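Tue 31 March

Gripper swap on the hanging arm, carrying on from the list Wenche left in October. Old fingers (the Dronovton pair) came off without trouble. Skasstead gripper went on with the adaptor plate and the 4 long screws. The short ones bottom out before they clamp, so they've gone back in the drawer. Cable left with a good big loop at the wrist. Last time it was tied in close and joint 6 complained every time it turned past halfway.

Controller is still Mathew. Isis won't talk to the new gripper until somebody updates the driver, and I didn't want to change two things on one day.

Test piece is the upright cylinder, orange band in the middle, standing on the grey square on the bench. Same start pose each run, lights as they were, curtains shut. 21 picks with each set of fingers.

Dronovton: 2 misses, both on the close, fingers touched the cap and pushed it over.
Skasstead: 4 misses. All of them came early, before I dropped the approach height. None after that.

So on paper the new one is worse, but I don't think the count is fair as it stands. Needs a full repeat at the lower height for both.
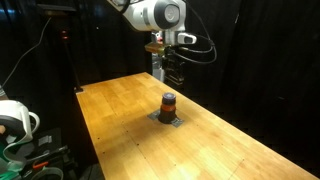
Do the fingers need calibrating again after every swap?
Only the open and closed positions. The tool offset is saved under the gripper's name in Mathew, so load that first, then run the open/close routine twice and check that the numbers agree.

Other bits. The Skasstead closes more slowly than I'd like, and the speed setting does nothing above 6. Could be a limit in the firmware, will ask them. Grip force felt fine by hand. The pads pick up dust from the bench, so wipe them between sets.

Wenche Blomqvist has asked for the same test on the second arm before we order any more. I'd do the repeat first. Still to find: the spare pads and the small hex key.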